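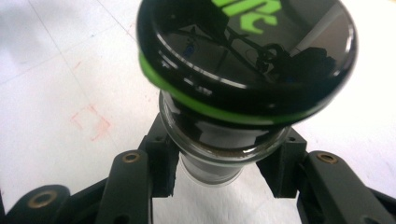
4. Storing and handling capped containers

4.1 Scope

This section covers cylindrical containers with a wide cap, kept on or next to the work surface of a Jeltau bench unit. It applies to containers whose cap is wider than the body, including those with a collar ring below the cap. For flat boxes and pouches, see section 5. For trays, see section 6.

Assembly of the shelf insert is described in section 2. Complete that work before you start here.

4.2 Terms used in this section

Cap: the removable top part of the container. The top face of the cap is the flat area that normally carries the lettering.

Rim: the lower edge of the cap. On some containers the rim carries a colored band.

Body: the part below the cap.

Collar ring: a band or sleeve that encircles the body. It may be clear or metallic in appearance. Not every container has one.

Lower section: the part of the body below the collar ring, where the body is often narrower.

4.3 Before you begin

Clear the work surface and wipe it with a damp cloth. Dry it fully. Glossy containers pick up grit from the surface, and fine scratches show more on black than on any other finish.

You will need:

a lint-free cloth
a bowl of lukewarm water
mild dish soap
the label strips supplied with the unit
a soft pencil

CAUTION: Do not use solvent, glass cleaner or scouring powder on caps or collar rings. Printed lettering can lift and clear plastic can turn cloudy.

4.4 Cleaning the outside

1. Check that the cap is closed. Turn or press it according to the instructions of the container manufacturer.

2. Stand the container upright on the work surface.

3. Dampen the cloth and wring it out. Wipe the top face of the cap from the center outward.

4. Wipe the side wall of the cap, following the curve. Do not rub back and forth across a colored band.

5. Wipe along the underside of the rim. Dust collects where the cap overhangs the body.

6. Wipe the collar ring, if fitted. Keep water out of the gap between the ring and the body.

7. Wipe the lower section.

8. Dry all parts with a clean area of the cloth and leave the container standing for 3 minutes before it goes on the shelf.

Note: Inspect glossy caps at a low angle to the light. Smears that cannot be seen from directly overhead are visible from the side.

Note: If soap is needed, add one drop to the bowl. Go over the container a second time with plain water.

4.5 Lifting and moving

1. Take hold of the body with the container upright. Do not lift by the cap.

2. Apply even pressure from both sides. Use only as much as is needed to keep the container from slipping.

3. Lift straight up until the base is clear of the surface, then move sideways.

4. Lower the container onto its new position and release it only when the base is flat.

CAUTION: A container with a wide cap and a narrow lower section is top-heavy when nearly empty. Do not slide it across a surface. Lift it.

CAUTION: Do not grip on the collar ring. On some containers the ring is a separate part and may rotate or come away from the body.

4.6 Setting the shelf height

The shelf insert has fixed positions along both uprights. The clear height at the highest position is 278 mm. Containers taller than this must stand on the bench top.

1. Measure the container from the base to the top face of the cap.

2. Add 40 mm for hand clearance.

3. Select the nearest shelf position that gives this height or more.

4. Fit both shelf pins at the same level. Push each pin in until the shoulder meets the upright.

5. Lower the shelf onto the pins. Check with light hand pressure at all corners that it does not rock.

If the shelf rocks, remove it and check the pins for level. Do not pack under the shelf with card or tape.

4.7 Placing containers on the shelf

1. Place the tallest containers at the back.

2. Set the spacing by the caps and not by the bodies. Leave a gap of 2 mm or more between neighboring rims.

3. Turn each container so that any lettering on the top face reads from the front of the bench.

4. Write the contents and the date of opening on a label strip. Fix the strip to the shelf edge directly in front of the container.

Note: Do not fix label strips to the cap. The adhesive leaves a residue on glossy plastic. If a strip has already been applied, soften it with a warm damp cloth and peel it back slowly from one corner.

The Urnier divider can be used on shelves that hold containers of mixed width. Fit it with the slotted side down. It is not compatible with the Prikbridge corner shelf.

4.8 Periodic check

Carry out this check every January, and whenever the shelf has been moved to a new position.

Caps: close fully, no cracks at the rim.
Collar rings: seated evenly, no play.
Shelf pins: straight, shoulder against the upright.
Label strips: legible, in front of the correct container.

Discard any container with a cracked rim. Do not repair caps with glue.

Section revised 24th April by Rawan Bataineh. Replaces the storage instructions in the Peixoto supplement.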